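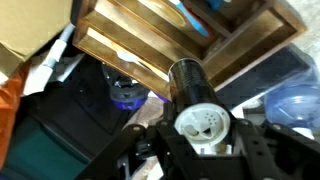 Black container with fine threading, and a wooden organizer.

Call for Home Cooks: Bremus Pear Growers Recipe Panel

Bremus Pear Growers is looking for home cooks to join our recipe panel this spring, and if you have ever stood at your kitchen counter with a bag of pears that all decided to ripen on the same afternoon, we would very much like to hear from you!

We are an association of 83 family orchards, most of them small, spread along the Bremus River and up into the hills behind it. Our members grow mainly Bosc and Anjou, with some Bartlett and a few stubborn old trees whose variety has been argued over for as long as I have worked here. This summer our pears will be on the menu at the Mustunus Speedway for the first time, served at the concession stands and in the clubhouse dining room, and we could not be more pleased. The speedway's kitchen is run by Grandetti Catering, and their head chef, Angelica Navarro, has asked us for recipes that come out of real home kitchens. She has plenty of restaurant recipes already. What she wants is the pear relish your aunt brings to every cookout, or the thing you do with a cast iron pan and a bit of blue cheese when company is coming.

So that is the job, more or less. You cook, you write it down, you come and taste what other people have cooked, and you tell us what you think.

What panel members do

The panel starts in March and runs through the end of May. Every other week you will pick up a box of pears from our packing house (or from one of the member orchards, if one is closer to you) along with a short note about what the kitchen is hoping for. One box might be all about sandwiches and hot dog toppings. Another might be about desserts that can be eaten standing up, with one hand, by somebody who is watching a race. You will make the dish at home at least twice, keep notes on amounts and times, and send us the recipe as you really made it, including the part where you ran out of brown sugar and used honey.

Once a month we all get together for a tasting evening at the packing house, starting at 6:30 p.m. and usually finished by 9, although people do tend to stay and talk. Please plan on coming to all the tastings if you can. If you have to miss one, let Zinhle know ahead of time and send your dish along with a neighbor or a friend, and we will warm it up according to your instructions and see that it gets a fair hearing.

Panel members should expect to spend four or five hours a week on this, a little more in the weeks before a tasting. We know that May gets busy for anybody with school-age children, so the last round of recipes is a lighter one, mostly small changes to dishes we have already settled on.

Who we are looking for

You do not need any professional training, and you do not need to have cooked with pears more than anyone else has. We would be glad to have people who bake and people who never bake, people who grew up here and people who came last year, people who cook for one and people who cook for eleven. Last year's smaller trial had a retired bus driver, two sisters who share a smoker, and a young man who had only learned to cook that winter and who gave us the pear and jalapeño slaw that is still my favorite.

You should be 18 or older, live within driving distance of Bremus, and have the use of a working stove and oven. You should be comfortable with other people tasting your food and saying kindly what they would change, and you should be willing to do the same for them. Please tell us about any food allergies when you apply. Nuts, dairy and wheat will all be in the room at the tastings, and although we label everything, we would like to talk it over with you first.

We are sorry to say that employees of Grandetti Catering, and members of their households, can't take part. Orchard families are welcome to apply, but we are holding most of the places for people who don't grow pears themselves.

What you will receive

Each panel member is paid a stipend of $2,000 for the season, in two parts, the first at the end of March and the second after the final tasting. The pears are free, naturally. We also pay back grocery costs for other ingredients up to a limit for each round, so do hang on to your receipts, even the crumpled ones.

If one of your recipes goes onto the speedway menu, your name goes on the menu board with it (or your grandmother's name, if you would like her to have the credit). You will also get a pair of clubhouse passes for one race of your choice. Recipes stay yours. We ask only for permission to serve them at the speedway this season and to print them in our recipe booklet, and this is all set out in a one-page agreement that Friederike Görtz in our office will gladly go through with you, line by line if you want.

How to apply

Send us a letter or an email telling us a little about yourself and how you cook at home, plus one recipe of your own. It doesn't have to have pears in it. We would sooner read about a pot roast you have made a hundred times than a pear dish you put together last night to please us. Handwritten is perfectly fine, and so are stains. Please don't send food by mail, however well wrapped!

Letters can be dropped off or mailed to:

Bremus Pear Growers
Recipe Panel
1406 Tan Road
Bremus

The office is open from 8:30 a.m. to 4 p.m., and there is a mail slot in the green door for any other hour. If you prefer to apply by phone, call the main office number and ask for extension 2277, where Zinhle Pillay will take down your details and your recipe. She is a patient listener and a very fast typist. Zinhle can also help in Afrikaans, and Consolacion Cabanatuan in the packing house is happy to talk with anyone who would be more at ease in Tagalog.

We will read everything that comes in during the first week of March and will call everyone who applied, whether or not we have a place for them this time. Some people will be invited to stop by for a chat and a cup of coffee before we decide. There is no cooking test.

Parking for the packing house is on the river side of Tan Road. The gravel lot by the loading dock is for trucks, and the drivers do need to get in and out of there all day. The entrance on the river side is level, with no steps, and if you need anything else to make a visit or a tasting evening easier, please mention it to Zinhle when you write or call.

With warm regards, and hoping to taste your cooking soon,

Senan Fitzgerald
Recipe Panel Coordinator
Bremus Pear Growers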